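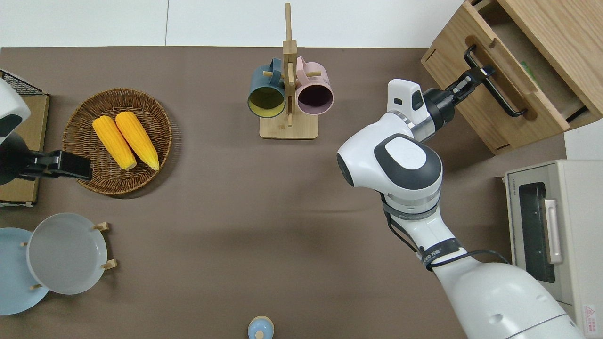 21 January 2023
By the Aneck project team

3.2 Collecting the demonstrations

We had hoped, when we first sat down to plan this part of the work, that guiding the arms by hand would be enough for every task on the list. It is a lovely way to teach a simple reach, and newcomers take to it quickly, but a drawer asks for more patience. With a person holding the wrist, much of the pull comes from that person's shoulder, and the forces we record are a muddle of the two. For the drawer task we therefore moved over to remote control, using the Sopacua software, and kept hand guiding for the reaching tasks.

Each operator was given 20 minutes of free practice (most of them wanted longer, and we can't blame them!) and then recorded 50 demonstrations, split over several sittings so that tired hands would not find their way into the data. The gripper has to close on the handle and stay closed while the arm moves back along the line of the drawer. Figure 3 shows the grip we mean, with the two fingers clamped on the black bar and the drawer partly open. We left the rest of the tabletop furnished, with mugs on their tree, plates in the rack and corn in the basket, as we wanted the policy to learn its way past the sort of clutter a real kitchen would offer it.

Operators were free to choose where along the bar they took hold. We went back and forth on this for a good while, as a fixed spot would have made the recordings tidier, but the early trials at Ploster in November had left us with a policy that was rather helpless whenever the cabinet had been nudged. Recordings in which the fingers slipped were kept and marked, and we come back to them when we discuss training.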